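Fladham Community Kitchen: Container Lending FAQ

Last updated June 2023

Who can borrow containers?
Anyone who collects a meal from the Fladham kitchen or the Brarnham counter. You don't need to sign up ahead of time. Give your name at the table and take what you need, up to 11 containers per household.

Is there a deposit?
No. If a container is lost or broken, we ask for $3 toward a new one.

What kind do you lend?
Most are clear or frosted plastic with a lid that clips down. We also have a small number of glass dishes for people who reheat in the oven. Ask for those at the counter, as they are kept in the back.

How do I close the lid properly?
Set the lid on flat and press down the middle first. Then close the clips on opposite sides, one pair at a time. If one clip won't go down, open them all and start over. Forcing it is how tabs get snapped.
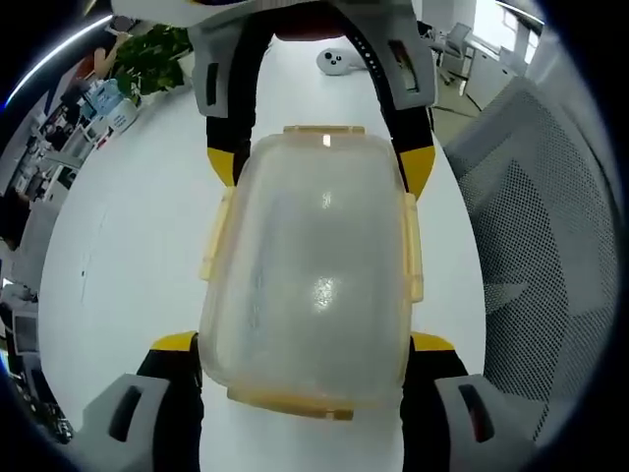
Soup needs a little more care. Leave a finger's width of space at the top, let it cool before you close the lid, and carry it upright. Please don't stack anything heavy on a soup container in your bag.

Can I put them in the microwave?
The base, yes. Take the lid off first and cover the food with a plate or paper towel.

Can I freeze them?
Yes. Let the container sit out for a few minutes before opening it, as cold clips are stiff and break more easily.

Do I have to wash them before I bring them back?
A rinse is enough. We wash everything again here. Tomato stains are fine and we don't charge for them.

The lid smells of onion. What can I do?
Leave it open overnight with a spoonful of baking soda inside, then wash it as usual.

Where do I return them?
Use the bin by the side door on Jarman Street. Keep each lid with its base, please. Lids returned alone take a long time to match up.

Who do I contact about a large order?
For more than 125 containers, write to Ivar Viklund at the kitchen office. Gwion Penry handles all other lending questions.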